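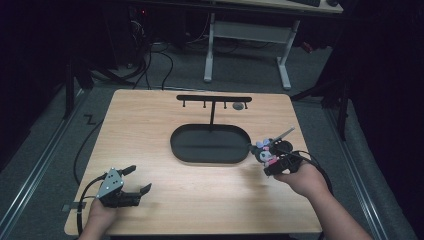
Why does our student team log every failed grasp?
Because the failures tell us which part of the grasp to fix, and the successes mostly don't.

Thread on the Gritico project, as of 9 May 2021. Course brief: two-handed handling of small soft objects, graded on a fixed set of tasks.

Each attempt gets one line in the log: object, left or right hand, start pose, outcome, failure code. Codes are slip, miss, collision, timeout. "Other" was removed in January after it swallowed half the entries.

Current total is 3,000 attempts. Training uses the successes only. The failures go to a separate table.

Soft toys are the worst category. Fabric compresses, the fingers close further than commanded, and the width reading stops meaning much. We now log motor current next to width.

Baseline from the Keskinen starter code: 25 clean placements out of 100. With current added to the input and the same split: 91. Same objects in both sets, so don't read that as generalization.

Held-out objects come next. Fundo is the name of the test script. It shuffles object order and start pose so the operator can't settle into a pattern.

Open problem: clock drift between the left and right streams. Over a long session it is enough to put a handover on the wrong time step. Current fix is a resync before every attempt, slow but repeatable.

The Bondero team in the other section resamples afterward instead. We will run both methods on the same log and post the plots.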